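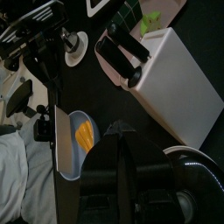

The blue bowl, the corner of the pink tray, and one finger of the gripper.

Stories > Short Fiction > Breakfast at Table 9

Breakfast at Table 9

By the time I got to the demo hall in Olent I had already reviewed a floor scrubber, a pill sorter and a hat that told you when to drink water, and I was ready to go home and lie down. Then Marius Ene pulled back a flap of black cloth and said, "This one makes breakfast."

It was a toy breakfast, which I should have guessed. Plastic eggs, a pink tray, a little green lettuce leaf. But there were two arms, and they both had blue lights on them, and I sat down so fast I kicked the table.

"Don't kick the table," said Marius.

The Tesley is a rental. You sign up, Van Hecke brings it in a van, and for 200 a week you get both arms, the frame, the cloth and a person on the phone until nine at night. I wrote all of that down because my editor likes prices. Then I stopped writing things down, because the left arm had begun to move.

It went for the lettuce. It came in low over the tray, opened, thought about it (I know, I know, but you weren't there) and closed on nothing at all. It backed up an inch. It tried again and got the leaf by one curly edge, and I made a noise I haven't made since my sister's wedding.

"How many times has it done that?" I asked.

"Gotten it, or missed it?"

"Either."

"2,000, with this leaf. It's a difficult leaf."

He let me run the next one. There's a tablet, and the tablet has big friendly words on it, and I picked CLEAR THE TRAY and then hung over the edge of the frame like a kid at an aquarium. 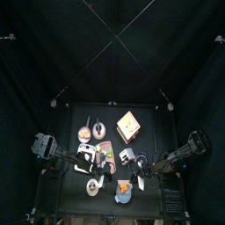 What I loved, and I put this in the review in nearly the same words, was how they shared. I had expected two machines doing two jobs. But when the right arm wanted the middle of the table the left one folded itself back and waited, and when the left one got stuck on the toaster the right one came over and held the far end still. My brother and I never managed that in a real kitchen, with real toast!

The yellow star took them 13 tries. I cheered every single one. A man from the next booth came over to ask if everything was all right, and he stayed, and by try eleven he was cheering too.

"You should see it with the pot," Marius told him. "It hates the pot."

There are things wrong with it, sure. It's slow. The tablet froze when I pressed STOP and GO together, and the setup book has a whole page in it about cable ties that I read twice and still couldn't follow. I gave it 9 out of 10 and my editor called to ask if I was feeling well.

I said I was feeling fine. I said I needed the van to come to my house for a week in March, and could the magazine pay, and was there any chance of getting the difficult leaf.

Then I phoned Marius. It was ten to nine. Behind him I could hear the motors going, a small steady whirr, and then a bit of plastic hitting the table.

"Eggs," he said. "Hang on, I want to watch this."

I hung on.

Nimamia Stories | Write to the editors | Copyright Nimamia and the authors | Back to top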